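Home About Archive Toys House Contact

Old blocks, round 2

Jun 18, 2022

Quick one today, dinner's in the oven and I have maybe half an hour.

So the blocks. I finally got the bin down from the hall closet. Been saying I would since we moved to Hajdu Street and it kept getting shoved behind the vacuum. My aunt gave me the whole lot years ago, a mix of sets, some hers, some from yard sales. The bin says 200 pieces on the lid. No way. Maybe once.

Plan was simple. Wash, sort, keep the good ones, sand the rough ones, toss anything split. Took most of the afternoon, and I'm still not done with the long skinny ones.

Washing first. Do NOT soak wooden blocks. I did that with the first batch a few summers back and the grain came up all fuzzy and two of the arches cracked. Damp rag, drop of dish soap, wipe, wipe again with plain water, then out on a towel. Turn them once. That's it.

Sorting was the fun part, also the slow part. I started by size, then got annoyed and went by color, then ended up with piles that made no sense to anyone but me. Cubes are my favorites. They just feel good in the hand, esp. the old ones where the corners have gone soft. New blocks are so sharp! We got a Zovville starter set for the holidays and the kids never really took to it. Too slippery, they said. They slide right off each other.

The old ones don't slide. I stacked a couple on the table to see how they sat.

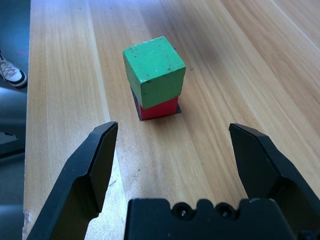
Green on red. Worn corners and all, and I'm keeping both.

I went back and forth on repainting. I have half a can of green left from the porch stools and it's pretty close. But the chips don't bother me, and the kids could not care less. Where the paint is thin I rubbed it with the finest paper I had, just enough so there's nothing to catch a finger on, and left it alone. My aunt would of said leave it alone from the start.

If you're going to repaint, please check the can for what's in it, these go in mouths. And if you have really old painted blocks and no idea where they came from, test them for lead first. I did that with the whole batch when I got them.

Storage is the part I haven't solved. The bin is too deep, everything good ends up on the bottom. I looked at the Gridcombe trays, the ones with the little dividers, and they'd be perfect for cubes and useless for the rest. Also there's no room on the shelf. Drestico has a flat canvas thing with a drawstring, you play on it and then pull it shut, and I'm tempted. A friend has one and says the string frays. Anyone else? Tell me before I spend the money.

Anyway, 7 went in the trash, all splits, and one mystery cylinder that smelled like crayons and something worse. The rest are on the towel. The skinny ones will have to wait, probably untill August at the rate I'm going.

Oven's beeping. More when I get to the train track, which is a whole other bin.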